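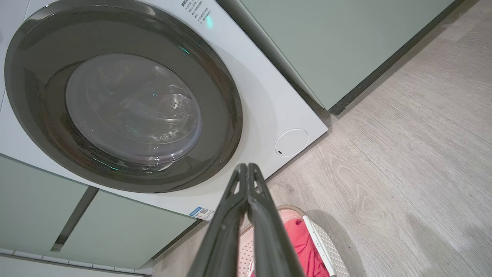

Dulside Manipulation Group, Gripper Trials

Set-up guide: comparing finger sets on the laundry bench
Section 4. Mounting, wrist camera alignment and first trial

4.1 Scope

This section covers fitting a finger set to the Plisow two-finger gripper, aligning the wrist camera and running the first comparison trial in front of the washing machine. It assumes that the arm has been installed and homed as in Section 2 and that the Amin controller is on firmware approved for the trial. Section 5 deals with scoring.

Two finger sets are compared:

Set A: black open-frame fingers, tapering to a point. The cutouts let the finger bend along its length when it closes on cloth.
Set B: Trorkitow solid fingers with a flat pad.

Only one set may be fitted at a time. Do not mix one finger from each set, even for a quick check. The controller applies a single stiffness table to both sides.

4.2 Before you start

1. Press the stop button on the pendant and check that the arm status reads HELD.
2. Close the washing machine door. The machine must not be running a cycle during fitting or alignment.
3. Place the laundry basket on the floor in front of the machine, on the cabinet side.
4. Put one garment in the basket. Drop it in and leave it as it falls. Folded garments give results that cannot be compared with the rest of the log.
5. Clear loose items from the floor within 940 mm of the arm base.

CAUTION: Keep hands away from the fingers while the controller is powered. The gripper closes fully on a reset.

4.3 Fitting the fingers

1. Set the gripper to SERVICE on the pendant. The carriages move to the outer stops.
2. Remove the two screws from each finger base and slide the old fingers off.
3. Wipe the carriage faces with a dry cloth.
4. Slide on the new left finger until it meets the shoulder, then the new right finger.
5. Refit the screws by hand, then tighten them evenly with the supplied key.
6. Set the gripper to READY and close it at the lowest speed.
7. Check that the tips meet without crossing. If they cross, return to step 4.

Note: With Set A, a small gap between the fingers further up is normal when the tips touch. Do not try to close it by bending the frames.

Note: Finger sets are stored as pairs. Return both fingers to the same tray.

4.4 Aligning the wrist camera

The camera sits at the wrist and looks along the fingers. Its view is used both by the controller and by whoever scores the trial, so the two finger sets must be seen from the same pose.

1. Load the pose named LAUNDRY-LOW. The arm moves to a low position in front of the machine, with the camera tilted.
2. Open the camera view on the controller.
3. Confirm that the fingers come up from the bottom centre of the view and point towards the area just below the door.
4. Confirm that the whole round door can be seen at the upper left, with the drum visible through the glass.
5. Confirm that the basket is visible behind the fingers and to their right. The garment should show between the fingers as well as to the right of them.
6. If the basket is out of place, move the basket. Do not change the stored pose.
7. Save a still and enter its number on the trial sheet.

Note: The glass in the door is domed and picks up reflections of the room. These move with the arm and can be taken for edges by the door finder. If the door finder reports more than one circle, select OUTER RING in the vision menu. The dark ring gives a much stronger edge against the white panel than the glass does.

Note: The green indicator light on the front panel may be used as a fixed reference when two stills are compared. Do not use the green glints on the ring. They shift when the room lighting changes.

Note: The pale floor and the pale basket are close in tone. Basket detection should be set to RIM with exposure locked. Auto exposure tends to wash out the lattice in the sides. Use a strongly coloured garment for the first trial; a bright red or pink one separates cleanly from both basket and floor.

4.5 Controller settings

Enter these values for both finger sets unless the trial sheet says otherwise.

Closing speed: 20 mm/s
Pause after contact: 600 ms
Approach height above basket rim: 100 mm
Stiffness table: A or B, to match the fitted set
Door finder: OUTER RING
Exposure: LOCKED

CAUTION: The stiffness table is not detected automatically. Running Set B on table A makes the gripper close harder than intended and may mark the pads.

4.6 First trial

1. Close the camera menu and set the controller to STEP.
2. Press START. The arm moves above the basket and waits.
3. Check the approach height against the display.
4. Press START again. The fingers open, descend and close on the garment.
5. Watch for contact between the fingertips and the side of the basket. Pointed tips can enter the holes in the lattice. If this happens, press stop, open the gripper by hand from the pendant and raise the arm straight up.
6. Press START to lift.
7. Record the result as HELD, SLIPPED or MISSED. A garment held only by a tag or a printed patch is recorded as HELD with the letter T.
8. Lower the garment, open the gripper and return to LAUNDRY-LOW.
9. Save a second still from the same pose.

Repeat with the other finger set before changing the garment. Alignment (4.4) must be done again after every finger change, even when the screws have gone back to the same marks.

4.7 Faults

Basket not found: check that the rim is fully in view and exposure is locked.
Door found at the wrong size: the finder has locked on to the glass. Select OUTER RING.
False round object near the door: the round white cover on the lower part of the front panel has been picked up. Raise the minimum diameter.
Fingers hide the garment: open the gripper to the trial width before taking the still.
Tips out of line after a trial: remove both fingers and inspect the bases for burrs.

Questions on finger sets go to Vimala Annamalai. Controller and camera faults go to Ravindran Pillai, with the still number and the trial sheet attached.

Section 4 last revised 2023-06-13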